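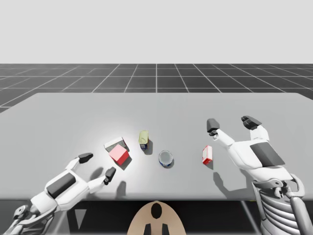 Shipping out of the Bundgaard warehouse – anyone else seeing delays?

wallel_fan
Posts: 607
17/09/2018

I ordered a Mika shelving unit from Urnalent 18 days ago. The order page still says "preparing." I called twice. The first person told me it was waiting on a part, the second told me it had shipped. Order total was over the free delivery limit so I have no tracking number, just the order number ending in 3757. Has anyone had one of these arrive this month?

gridley
Posts: 50
Mine came last week, but I ordered the narrow one. It ships from a different building. If yours is the wide one with the doors, that is the Bundgaard warehouse and they are slow. My sister waited most of last November for a cabinet from them.

wallel_fan
It's the wide one, with doors. Great.

pinetop
Cancel it and buy the Wallel. Same depth, costs less, and you can get it in a store and carry it home. I have two in the garage holding paint cans and they haven't sagged.

oldhinge
I would not put the Wallel in a living room. The back panel is thin and tacks on with little nails. The Mika has a groove the back slides into, and the shelves lock with a cam. I've put together both. It depends what you're putting on it.

pinetop
I've had the Wallel for four years. The back panel doesn't hold anything up. It's there so you don't see the wall.

oldhinge
It does hold something up. It keeps the case square. Leave it off and push on the top corner and see what the unit does. That's why people say theirs leans.

pinetop
Mine is screwed to a stud so it can't lean. You are supposed to screw these to the wall anyway.

oldhinge
Agreed on the wall. Still wouldn't pay for the Wallel twice.

gridley
Back to the question. When you call, ask for the dispatch desk and not customer service. Customer service only sees the same page you see. Dispatch can tell you if all the boxes are there. The wide Mika comes in three boxes – two for the case and one for the doors – and they won't load it until they have all three.

wallel_fan
Didn't know that. That might be the "part" the first person meant. I'll call in the morning.

marlo_k
Check the hinges when the door box does come. Mine had two left sets. Urnalent mailed the right ones without any argument but it took another week. I used the shelves without doors until then.

wallel_fan
Called dispatch. The case boxes are there and the door box is not. They offered to send the case now and the doors later, or refund the whole thing. I took the split delivery.

pinetop
You should have taken the refund.

gridley
Split delivery is fine. Get them to put it in an email, though. Otherwise the order can get marked complete when the first two boxes go out, and then you have to open a claim for the doors.

wallel_fan
Good point, I'll ask for that. Does the case need to be level before the doors go on, or can I adjust it afterward?

oldhinge
Level it first. The hinges only give you a few millimeters each way. Put the level on the bottom shelf, not the top.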